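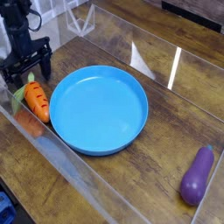
La dînette Clumadero — assiette bleue et légumes du potager

Voilà des années que l'on nous demande une dînette toute simple, sans cuisinière à assembler, sans tiroir-caisse, sans piles à changer, et c'est un peu pour ces parents-là (et pour les grands-parents, qui nous écrivent beaucoup !) que nous avons fait entrer Clumadero dans notre boutique. La gamme tient dans un panier, se range en un rien de temps et plaît aux petits comme aux cousins plus grands qui font semblant de ne plus jouer à la marchande.

L'assiette est ronde, en plastique bleu ciel, avec un fond bien plat et un rebord relevé qui s'évase un peu vers l'extérieur. On peut y poser un légume, deux si l'on a très faim, et la transporter jusqu'à la table des poupées sans trop de catastrophes. Le bleu est franc, lumineux, et nous l'aimons beaucoup sur une vieille table en bois comme la nôtre, avec ses nœuds et ses veines foncées.

La carotte est sans doute le légume que l'on nous réclame le plus. Elle a le corps orange, arrondi au bout, avec de petites rayures brun-rouge qui rappellent celles des vraies carottes, et des fanes vert pâle qui s'ouvrent en éventail. Les enfants l'attrapent volontiers par là, comme au jardin, et c'est un plaisir de les voir « récolter » sous les coussins du canapé.

Les légumes se vendent à la pièce, l'assiette aussi. Vous pouvez donc commencer petit, puis compléter au fil des anniversaires — c'est ce que font la plupart de nos habitués, et nous trouvons l'idée très bonne.

L'aubergine, pour changer un peu

Elle est d'un violet profond, bien brillante, ventrue d'un côté et plus fine de l'autre, avec un petit pédoncule bleu-vert. On en trouve rarement dans les dînettes, et c'est bien dommage, car elle fait une ratatouille imaginaire tout à fait convaincante. Trevor Gosselin, qui s'occupe de nos commandes, la glisse dans presque tous les colis qu'il prépare pour ses neveux.

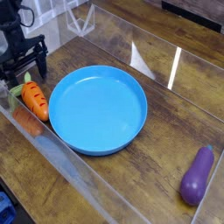
Informations pratiques

Référence de l'assiette : Clumadero 153
Référence du lot carotte et aubergine : Clumadero 266
Matière : plastique
Âge conseillé : à partir de 3 ans
Distribution : Rornar
Piles : aucune

Entretien

Un peu d'eau tiède, une goutte de savon doux, un coup de torchon, et tout repart au panier. Nous déconseillons le lave-vaisselle, qui finit par ternir les couleurs. Évitez aussi de laisser l'assiette derrière une vitre en plein soleil pendant tout l'été. Elle est faite pour jouer et ne convient ni aux vrais repas ni au micro-ondes.

Commande et livraison

Les colis partent de l'atelier Kowalchuk en 2 jours environ, un peu plus en août, quand l'équipe est réduite. Le retrait en boutique est possible le samedi matin, et si vous hésitez encore, demandez-nous de déballer un légume ou l'autre, nous le faisons avec plaisir.

À voir aussi : les paniers et filets à provisions Astimeo, vendus séparément.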